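Grotance forum > Home > Floors and tile
Gloss white tile, would you do it again?

kelp_drawer
2025-10-03
We're redoing the kitchen and hallway and I'm stuck between gloss white and a matte gray. The Rustad gloss is 867 for the whole job, the Akholm matte is 914. The price gap doesn't matter much to me. Cleaning does. Two kids and a dog.

mossgate18
Matte. We put gloss in our hall in January and I mop it every other day. Every paw print shows.

tenpenny_lane
Disagree with mossgate18. Gloss wipes clean in one pass. Matte holds grime in the texture and you end up scrubbing it. Grout color matters more than the finish.

orrin_flats
Before you pick, think about how white tile will sit with whatever color is near it. A few with pink on white: 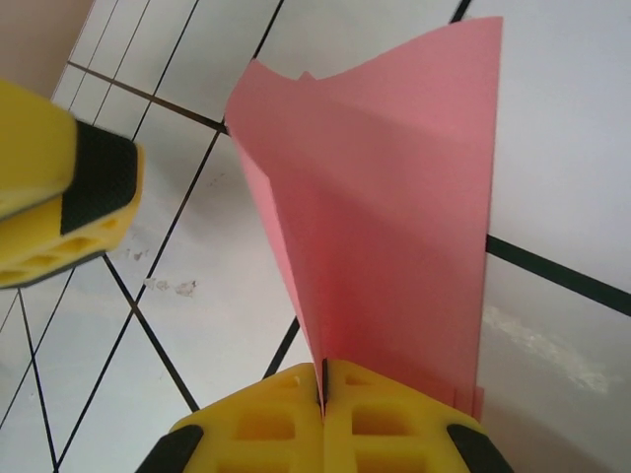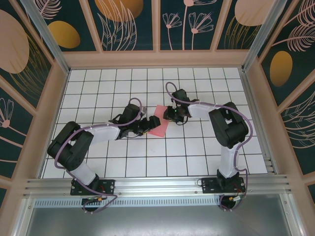
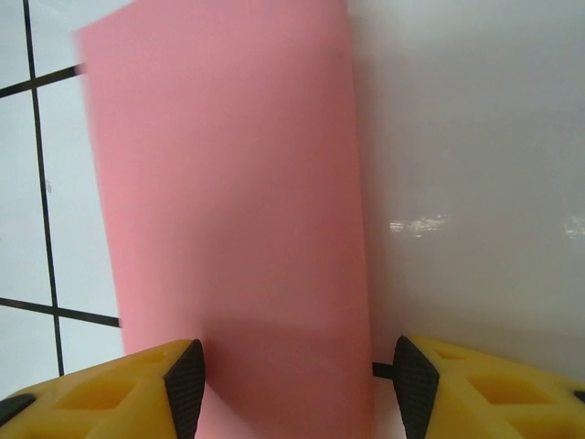
If your cabinets are a strong color, get a sample tile and leave it next to them for a day. Check it at night with the lights on too. I ended up changing our bulbs.

kelp_drawer
Cabinets are dark green, so I'll try that. What grout did you all use?

tenpenny_lane
Pletura, mid gray. No stains so far.

mossgate18
Same brand but white. Don't get white.

halfacre
Nothing here about slipping. Gloss with a wet dog is a bad idea in a hallway. I'd pay the extra for matte.

tenpenny_lane
Put a mat by the door.

halfacre
We had a mat. Still went with matte the second time.

kelp_drawer
Ordering samples of both.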